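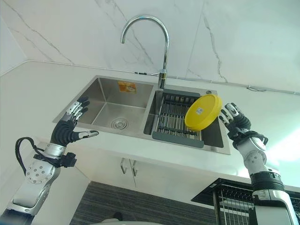 May
Notes by Kimie Kubo
16 shares · 3 comments

Most of you picked "hard water" as the topic you wanted me to slow down on, so that's what these notes do. Hardness is just dissolved calcium and magnesium. Rain starts out with hardly any, picks up a bit of carbon dioxide on the way down and a lot more in the soil, and by the time it reaches limestone it's a very weak acid with plenty of time on its hands. It dissolves the rock, slowly, and carries it off. Marble is limestone that's been cooked and squeezed, so a wall like the one behind that double sink, grey veins and all, is the same calcium carbonate your kettle is collecting. The veins are mostly where other minerals got into the original mud before the squeezing happened. Anyway, this is why people tell you to keep lemon juice and vinegar off marble, and why the same vinegar is so good on a kettle.

The reaction you need to know goes both ways. Calcium carbonate plus water plus carbon dioxide gives calcium hydrogencarbonate, which stays dissolved. Heat it, and the carbon dioxide leaves and the carbonate drops back out as a solid. That's limescale. It's also stalactites, only there the gas escapes into the cave air with no heating needed. Please learn it in both directions! Every year I get beautiful answers about caves from people who can't then tell me what happens in a boiler.

Temporary and permanent hardness, then. Temporary is the hydrogencarbonate sort and boiling gets rid of it. Permanent is mostly sulphates, and you can boil those until you're bored. The names are a bit daft (permanent hardness can be removed perfectly well, just not by boiling) but we're stuck with them.

We'll use Vollach as our case study because the geology is so tidy. The village sits on chalk, its borehole goes down through 44 metres of it, and the tap water is very hard indeed. Over the hill at Mandgate the reservoir collects off granite moorland and the water is soft enough that you can't get the soap off your hands. Same rain, more or less. When you write this up, start with the rock and work forwards to the tap.

On softeners: an ion exchange resin swaps calcium for sodium, and you flush it with brine when it's full up. It removes both sorts of hardness. I'd like a sentence in your write-up about where the flushed calcium goes — down the drain, and then where?

For next time, read chapter 19 and do the soap titration questions at the end. Bring your own tap water in a clean bottle with your postcode on it.

Comments

Kenta Matsuda: Is the magnesium reaction going to come up, or only calcium?

Kimie Kubo: Know that it counts towards hardness. I won't ask for the equation.

Bañuelos: My gran's place is out past Vollach and her shower head is basically a rock. Can I bring that as well as the bottle?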